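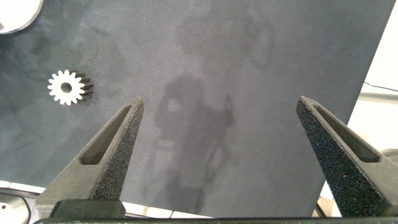 4 min read

Notes for Unit 3: Our Visit to the Anano Lab

Hello again, everybody, and thank you for being such good company on the bus. I promised I would write up the lab visit for those of you who had clinic hours or a sick kid at home, and I also want the rest of you to have something to lean on when you write your two pages. Please bring these notes to class along with the Unit 3 reading, because we'll be going back and forth between the two.

Our host was Liesbeth Wuyts, who runs the assembly bench at Anano and who was very patient with us (there were 23 of us crowding her doorway, and we all wanted to stand in front). She began with the task, and I'd like you to begin there too. A robot has to pick up a spur gear from the mat and put it on a peg, with its teeth fitting between the teeth of its neighbors. You and I would do it while talking about lunch. Now try writing down every single thing your fingers do along the way, and you'll see why the people at Anano have been at it since March!

Terms to know

Spur gear: a gear with straight teeth that run parallel to its shaft.
Bore: the round hole through the middle of the gear.
Pinion: the smaller gear in a pair.
Meshing: the teeth of one gear sitting in the gaps of the next.
Clearance: the little bit of room between the bore and the peg. Too little and the gear jams, too much and it wobbles.

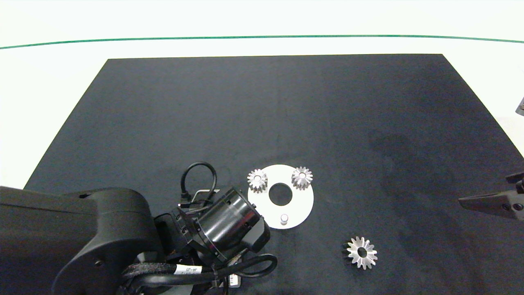 The gear plate on its black mat, with one peg still to fill.

Titilayo asked the question I had hoped somebody would ask: why is the last gear harder than the first? The first gear only has to find its peg. A later one has to find its peg and also agree with teeth that are already in place, and if it comes down with tooth on top of tooth, it will simply sit there, crooked, until something turns a little. Liesbeth told us that her group calls this "knocking on the door," and I thought that was a lovely way to put it. A person would give the gear a small twist without thinking. For the robot, that twist has to be learned or programmed, and so does knowing when to stop.

We also spent a good while on grip. Remember from Unit 2 that two fingers squeezing a round part touch it in only a few places, so the part can roll or tip. A rough finger surface helps, and so does closing evenly from both sides.
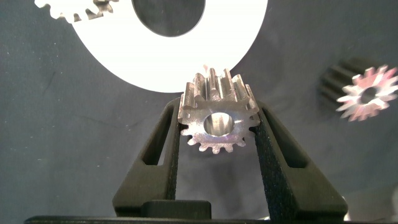 Tipping matters more than most of us expected, I think. A gear held even slightly off square reaches its peg with one side of the bore lower than the other, and then it wedges. Nkrumah compared it to a sticky dresser drawer, and I'm going to steal that for next year's class.

For your two pages, choose either grip or meshing and explain it to a reader who wasn't on the trip. Use at least two of the terms listed earlier. Hand drawings are very welcome, and if you would like to talk over a draft, my door in room 233 is open most afternoons after three.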